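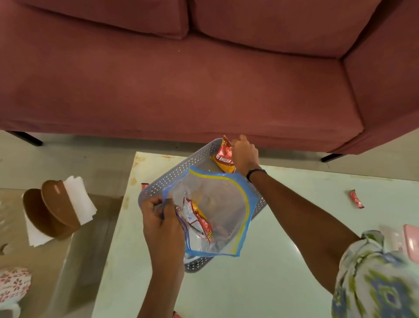

Couch

A couch, also called a sofa, lounge or settee, is a long upholstered seat made for two or more people. It usually has a back and arms, and most modern examples have removable cushions over a sprung or webbed base. Couches are found mainly in living rooms, family rooms and waiting areas, and many are designed to double as a spare bed.

Names

The words used for a long upholstered seat vary by country, by generation and by how formal the room is. "Sofa" came into English through French or Italian from the Arabic suffah, a raised bench or platform covered with carpets and cushions. "Couch" comes from the French coucher, to lie down, and first meant a piece of furniture for reclining. The two are now interchangeable in most settings, although furniture shops tend to prefer "sofa" on the ticket and customers tend to say "couch" at the counter.

In Australia "lounge" is used for both the seat and the room it stands in, and a matching couch and armchairs are sold as a lounge suite. In Canada the older word "chesterfield" was once the ordinary name for any couch, whatever its shape. Its use has declined steadily among younger speakers. Elsewhere a chesterfield is a particular style with deep buttoning and arms rolled to the same height as the back. "Settee" is generally kept for a smaller or more upright seat, and "divan" for a low one without a back, or for a bed base.

History

Benches with cushions and draped cloth are known from many ancient societies. Greek and Roman diners of the wealthier classes reclined on couches with a raised headrest, and comparable day beds were made in China from an early date. In medieval Europe, seating for more than one person was usually a plain wooden bench or settle, sometimes with a high back to keep off draughts. Loose cushions were added when they were wanted and packed away when the household moved.

Fixed upholstery became common in Europe in the seventeenth century. Early makers stretched webbing across a timber frame, laid stuffing over it and nailed down a cover of leather, wool or silk. Horsehair was the preferred stuffing because it kept its spring, with straw, wool and plant fibre used in cheaper work. In the eighteenth century, French and English workshops made couches in large numbers for reception rooms, and pattern books spread their designs to colonial centres.

Coil springs came into general use in the nineteenth century. They gave a deeper and softer seat, and the outline of the couch grew heavier to hold them. Factory weaving brought down the price of cloth at much the same time, and a parlour couch came within reach of many middle-class households. In the twentieth century, foam rubber and later polyurethane foam replaced much of the hair and spring work, allowing thinner seats, squarer arms and a visible gap between the base and the floor.

Construction

Frame

The frame carries the load and sets the shape. Kiln-dried hardwood is the traditional material, as it holds screws and staples well and is less likely to twist. Softwood, plywood, particleboard and steel are also used, often together in the one piece. Corners may be dowelled, glued and screwed, with a timber block fixed across the inside of the joint. Longer frames need a centre rail or an extra leg to stop the front rail from sagging.

Legs are either part of the frame or bolted on after it is covered. Turned timber legs suit traditional styles, and slim metal legs are common on modern ones. A raised base lets a broom or vacuum cleaner pass underneath, while a base that sits on the floor keeps out toys and pet hair but is harder to shift.

Suspension

Suspension is the layer between the frame and the cushions. Eight-way hand-tied springs are coil springs set on webbing and corded to one another and to the frame. The work is slow, and it is now confined mostly to expensive pieces and restorations. Sinuous springs – lengths of heavy wire bent in a continuous S shape – are clipped from front to back and can be fitted quickly. Elastic webbing is lighter again and is widely used in backs. It loses tension over the years and can be replaced without rebuilding the frame.

Cushions

Seat cushions are most often polyurethane foam, graded by density and by firmness. The two measures are separate: a dense foam may be soft, and a light foam may feel hard when new and collapse early. A wrap of polyester fibre is commonly placed around the foam to round its edges and fill out the cover. Feather and down give a softer seat that has to be shaken up often. Some makers put a foam core inside a feather jacket as a compromise.

The number of seat cushions does not always match the number of back cushions. A single long seat cushion, sometimes called a bench seat, leaves no gap in the middle, and may be paired with two or three back cushions. It is heavier to turn over than separate cushions, and the cover takes more handling to remove and refit.

Covers

Cotton, linen, wool, polyester, acrylic and blends of these are all used for covers, as are leather and coated fabrics. Resistance to wear is commonly tested by rubbing a sample with a standard cloth for a set number of cycles and recording when it breaks down. Pile fabrics such as velvet and chenille reflect light according to the direction in which the pile lies, so they can show lighter and darker areas across one cushion. Smooth, tightly woven cloth shows creases more readily but holds less dust.

Colour affects how a cover ages as well as how it looks. Dark covers show lint and pale hair, pale covers show dye transferred from denim, and most strong colours fade if the couch stands near a sunny window. Greys, browns and blues are long-standing choices in family rooms. Muted pinks and greens have been popular at intervals.

Types

The two-seater and three-seater are the standard forms. A loveseat is a small two-seater, originally a wide chair. A sectional, or modular lounge, is made in separate units that can be joined in an L or U shape, and often includes a chaise, an extended seat for the legs at one end. A sofa bed has a folding mattress stored inside the base. The click-clack is a simpler design in which the back drops flat to form the bed. A recliner couch has a mechanism at one or more seats that raises a footrest and tilts the back, and it usually needs clearance from the wall.

The tuxedo couch has straight arms as high as its back. The Lawson has arms lower than its back and loose cushions behind the sitter, and it underlies many of the plain couches now on sale. The camelback has a curved top rail that rises at the centre. The Cabriole has a continuous line from arm to arm with exposed timber.

Regional manufacture: Stomurside

Stomurside was for several decades a minor centre of couch making. The Stuvier works began as a saddlery and moved into upholstery when the demand for harness fell away. It made timber-framed lounges for country hotels and railway waiting rooms, and later a domestic range sold through its own showroom at Nilport. The best known of these was the Hemmin, a low three-seater with square arms and zippered cushions, designed by Doina Perić.

The Hemmin was unusual for the firm in being sold partly assembled. Its arms bolted to the seat base, so it could be carried up a narrow stairwell in pieces. A total of 3000 were made, of which 514 were supplied in leather and the rest in fabric. Frames are stamped on the inside of the back rail, and the stamp can be read once the dust cover underneath has been lifted. Original webbing has usually perished, and surviving pieces are commonly found with replacement foam. The works building at Stomurside is now used for storage.

Care and repair

Loose cushions last longer if they are turned and swapped from side to side. Vacuuming with a brush or upholstery head removes grit, which otherwise cuts the fibres as people sit. Spills should be blotted promptly with a clean cloth. Many covers carry a care code: W for water-based cleaners, S for solvents, WS for either and X for vacuuming only. Zippers on fixed-size covers are often there for the convenience of the factory, and a zipper does not mean that the cover can be machine washed.

Common faults include broken spring clips, stretched webbing, loose legs and flattened foam. All of these can be repaired if the frame is sound. Reupholstery involves stripping the old cover, which is kept as a pattern, then repairing the base and fitting new padding and cloth. The cost of labour can exceed the price of a new couch, and the work is mostly done on well-made or sentimental pieces.

Disposal

Couches are bulky and made of mixed materials, and few are recycled whole. Metal springs and clean timber can be recovered by hand. Foam may be shredded for carpet underlay where a processor is available. Councils and municipalities in many areas accept couches through a booked bulky waste or hard rubbish collection, and charities will generally take those without rips, stains or missing safety labels.

See also

Armchair
Chaise longue
Daybed
Ottoman
Slipcover
Upholstery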